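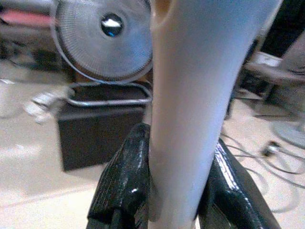

Grip loss at Jiltbridge: speaker notes

Twenty-minute slot, leave time for questions. Slides are sparse on purpose, most of it is in here.

OPENING

Hi everybody. I love a good fault. I mean it, I get more out of one weird fault than out of a month of clean runs, and this is my favorite so far, so thank you for letting me tell it to a full room.

Short version for anyone who has to duck out: our gripper told the controller it was holding a part when it was holding nothing, and the arm swung through its full move on the strength of that. Two drops before we stopped the job. No injuries. One of those drops landed outside the area we had marked as the drop zone, and that's the part that should bother you. It bothered me!

THE JOB

Pick up a tall tapered part, hold it upright, carry it over, set it down. Two fingers. Sounds easy. The taper is what gets you. Squeeze a cone and some of your force goes into pushing it along its own length, so the harder you grip, the more it wants to leave. (Do the thing with the wet bar of soap here. Mime it. It worked in rehearsal.)

We had 3750 cycles on the job when the first drop came. I remember people at Wanness asking if we could call it proven by then. I had said yes. Own this one out loud.

WHAT THE LOG SAID

Slide: grip signal, flat line at "held."

Let them look at it for a second. The line never moves. Part leaves, line stays up. Yen-ting Lau pulled this trace and walked it over to my desk in person, and I thought she had exported the wrong file.

The signal was coming from motor current. High current meant "I'm squeezing something." Fine, except that the left finger had picked up drag in its slide, and the drag alone was enough to hold the current over our threshold. So the gripper was squeezing its own friction and reporting a part. I was delighted and horrified in equal amounts.

Tin-yau Tu found the drag by hand. Power off, locked out, push each finger along with a thumb. Right side glides, left side feels gritty. Thirty seconds of work, after we'd spent an afternoon in software.

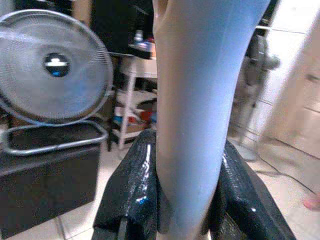 Yen-ting Lau thinks I go too easy on the threshold in this talk, and she wrote so in the margin of my draft: the drag would have been harmless if we had checked finger position as well as current, the position number was in the same message the whole time, and we threw it away. She's right, so say it in her words.

THE DROP ZONE

Slow down for this section.

We drew the zone as if the part would fall straight down. It let go partway through the swing, so it kept going sideways. Of course it did! Anybody who has thrown a ball knows this. We had taped the floor with the arm parked.

Ask the room: who here has drawn a zone with the arm parked? Wait for hands. Put mine up first.

WHAT WE CHANGED

"Held" now needs current and finger position to agree. If they disagree, the arm stops where it is and keeps its grip closed.

New check at the start of every shift: close on nothing. If the gripper says it's holding a part, it doesn't run. This is my favorite fix because it takes 4 seconds and it would have caught the whole thing.

Slower swing while carrying. We lost a bit of cycle time and I've had one grumpy email from Huang over it, which I answered politely.

Zone redrawn from the moving path, at carry speed. It got a lot bigger on the outside of the swing and we had to shift a walkway.

Thumb test goes on the June service sheet and stays there. Lockout first, every time.

STILL OPEN

We don't know where the grit came from. The Rulline cell next door does dusty work, and that's my guess, but I have no proof and I should say so if asked. Slide cover is on order.

Also open: what to do after a stop with a part still in the fingers. Right now a person goes in and takes it, with the arm locked out. It's slow, and I'd love to hear how other shops handle it. If you've got a method, grab me at the break, I will buy the coffee.

IF THERE'S TIME

Play the audio of the second drop. It's very loud, warn the front row.

Questions. Repeat them into the mic.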